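[Stairwell-L] Re: Stairwell noise and the new door closers

Filed under: List archive > Building and maintenance

Posted in February, 7:42 pm, by a list member in Purkham

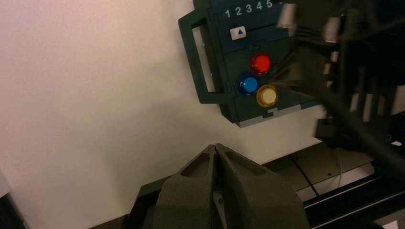

Green box on a white wall, with the handle at the left side.

Replying below the quoted part. I trimmed it to the two points I can say something about.

> We manage a four-story walk-up built in the fifties. Last fall we had
> closers put on all the apartment doors that open to the stairs, on
> the advice of the fire inspector. Since then the complaints about
> noise have tripled. Every time a door shuts you hear it on every
> floor. The installer came back once, turned a screw on each one, and
> said they were within spec. They still slam.
>
> Second question. The stairwell itself is all plaster and terrazzo and
> it rings like a bell. Has anyone put up acoustic panels in a space
> like that, and did it pass inspection? One tenant wants carpet on the
> treads. I would like to avoid carpet.

On the closers. We went through the same thing in our building, which is 30 apartments on one staircase. What I learned is that most closers have at least two valves, and many have three. One sets the speed for the main part of the swing. The second sets the last few inches, usually called latch speed. The third, if there is one, is backcheck, and it has to do with the door being thrown open. If your installer turned one screw on each door, there is a good chance he only changed the main swing. The door then comes around slowly and still bangs at the end.

Ask him to set the latch speed with the apartment windows closed and again with one open. Air pressure makes a big difference in a stairwell. Our top floor doors needed a different setting from the ground floor ones, and we had to do them all again when the weather turned cold. The fluid gets thicker and the doors slow down. Two of ours stopped latching, which is worse than slamming as far as the inspector is concerned.

Turn the screws a little at a time, an eighth of a turn or so, and try the door each time. Do not back a valve all the way out. One of our neighbors did that and got oil down the door and onto the mat. That closer had to be replaced.

Also look at the frames. In a building from the fifties there is often nothing between the door and the metal stop. We put in a rubber seal made by Pelen, the gray one with the self-adhesive back, and that took away most of the sharp part of the sound. It has to be a seal that is allowed on a fire door, so check the label on the door first and then ask. Ours were accepted. The plain foam strip from the hardware store was not, and we had to scrape it off 8 doors that had already been done.

The seal cost less than the second visit from the installer. I would do it before anything else.

On the ringing. We got three quotes for wall panels and did not go ahead with any of them. The problem is that a stairwell is an exit, and whatever goes on the walls or ceiling there has to meet a stricter rating than it would in a lobby or an office. Most of the nice looking felt panels did not have the paperwork. The mineral fiber ones from Mühlbauer did, and they sent the test report without being asked twice, but the price was $979 per landing before labor. With four landings that was more than our whole repair budget for the year.

What we did was treat the underside of the top flight and the ceiling over it, and nothing else. The sound goes up and collects there, so you get more out of a few square yards at the top than you would from the same amount spread over the walls. The product was a spray-on plaster from Kodero. It looks like slightly rough paint. It cannot be scrubbed, so keep it out of reach of hands and bicycles. The crew needed the stairs closed for part of two days, and you have to plan for that if you only have the one staircase. They worked in short stretches and let people through in between.

It did not make the stairwell quiet. You can have a conversation on the second floor now without the fourth floor following it. Before, you could not.

I agree with you about the carpet. We had it until the last renovation. It was dirty by the first landing every winter, the nosings wore through, and someone tripped on a loose edge. If your tenant is mostly bothered by heels, try rubber treads on the top three steps of each flight, where people speed up coming down. They need to be glued, and the terrazzo has to be cleaned of wax first or they will lift within the year.

One more item that you did not ask about. Check the street door. Ours had a closer so strong that it shook the wall, and half of what people upstairs blamed on their neighbors was that door. We replaced it with a smaller size and moved the arm. The complaints dropped by more than they did after all the apartment doors were adjusted. Stand on the top landing for 30 minutes when people are coming home from work and you will know whether yours is the same.

If it helps I can send the Mühlbauer report and the letter we got from the inspector about the seals. They are scans and too big for the list, so write to me off list. I would also like to hear from anyone who has used the electric hold-open type, where the doors are released by the alarm. We have been told they would solve the laundry room door, but the quote did not include wiring and I do not know what to expect.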